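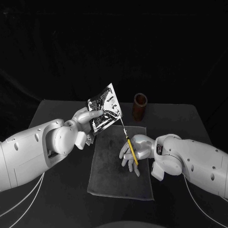

Zanmont visitors should try the foil pouches first, a reader wrote before my trip, as the small goods show more than the big ones. I went to the Zeltham open day on 18/10/2020 and took that advice.

The handling room has dark tables with a gray towel on each work spot. Small things get put down on the towel, and cloth is done there too.

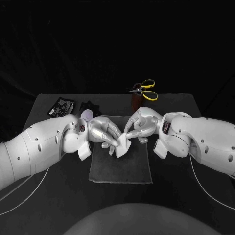
The small white pieces take longer than you would think, and I spent most of my first hour on them. The Matik hall next door was closed until February.

After lunch came the circuit boards.

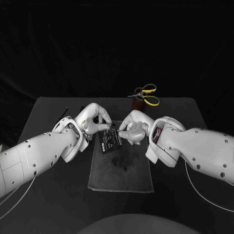
Can you bring your own board? Only if you sign it in at the Khunthong desk.

Cloth was last. Entry was 2 dollars and the tour had 196 places.

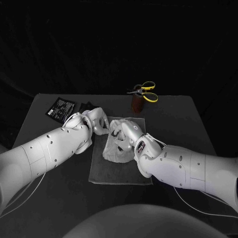

Is there parking? Use the lot behind the hall, which has 632 spaces.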